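Open day walk-through: robot demonstration room, Kanaan building, Jollthorpe
Checklist with comments
Filled in by Fadime Polat, August 2024
Copy to Yiğit Türkmen, Kondine

14 shares | 3 comments

I was asked to go through the demonstration room before the doors opened and again while the first group of visitors was in. Items are marked OK, FIX or ASK. ASK means I was given an answer and didn't think much of it.

1. Way in and way out
Both doors open freely. The back one had a stack of folding chairs leaning beside it, which I moved myself. Exit sign lit.
OK, now that the chairs are gone.

2. Number of people in the room
The booking sheet says groups of 20. I stood in there with a full group and could not have turned around with a bag on my shoulder. Yiğit says Kondine has run the same demonstration for bigger crowds in smaller rooms. That may be so. It doesn't make the room any larger.
FIX. Split each group in half and run it twice.

3. Floor line
Yellow tape on the carpet, already lifting at one corner. Two children were over it before the introduction was finished and their parents followed them. Tape is fine for people who already want to stay back.
FIX. Posts and a belt, or a person standing there for the whole session.

4. Emergency stop
There is one and it works. I pressed it 3 times with the arms in motion and they stopped each time. My trouble is where it sits: on the operator's desk, behind a laptop. If the operator is off answering questions, and he often was, nobody else can get at it without leaning over the screen.
FIX. Move it to the front of the desk. Show the greeter how to use it.

5. Operator
One person runs the arms and gives the talk. He knows his stuff. He also turns his back on the table to point at the slides. I was told the arms are "slow and light" and couldn't hurt anybody. I asked for the force figures on paper and was promised them by email.
ASK. Nothing received when I wrote this up.

6. What is said to visitors
Not strictly a safety matter, but I was asked for comments. The talk calls the system "Zaria" and says Zaria "decides" how to tidy a table. During my visit a coaster was put down crooked and the operator straightened it by hand between runs. Fair enough, but then say so. People who believe the thing can look after itself will stand closer to it.
ASK. Yiğit will look at the wording.

7. Power and leads
Extension lead from the wall to the desk runs under a rubber cover. Test tags in date. One power board plugged into another behind the desk, which our own rules don't allow and which I have raised before, last December, with a different exhibitor.
FIX. One board only.

8. Work table and arms
Two arms on a rail at the front, walls on the other three sides. The walls I approve of. The open front is where everybody wants to lean, and the rail has a light scatter of debris on it. The cables are clipped along the left arm and that is tidy work. On the right there's a loop that goes up the wall and over the back of the table, and it passes over the stand with the amber panel. I would like to see that loop shortened or tied up before it catches on something.

The cups and coasters are the task. The poker chips and the microphone are also out. I asked whether all of it needed to be on the table at once and was told it looks better to visitors. Small chips within reach of small children don't look better to me.
FIX. Wipe down the rail, secure the loop, keep hands back from the front edge.
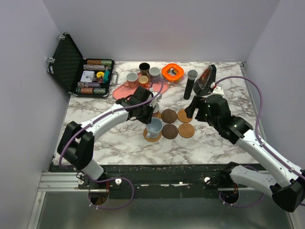
9. Noise
No complaint. You can hold a conversation beside it.
OK

10. First aid and contacts
Kit on the wall outside, sealed. The contact sheet had last year's names on it. Replaced.
OK

11. After the session
Power was left on during the 20 minute break with the room unlocked. I walked in by myself and could have put my hand anywhere I liked.
FIX. Lock the door or switch off. Both would be better.

Result: may open, on condition that items 3, 4 and 11 are done first. The rest by the second session.

Comments (2)

Yiğit Türkmen: Stop button moved and the greeter has been shown. Door will be locked at breaks. We'd rather keep the chips, but can put the case away while families are in. Force figures are coming, I've chased them.

Fadime Polat: Case away, please. I'll sign off item 5 when I have the figures in front of me — a promise of them isn't the same document.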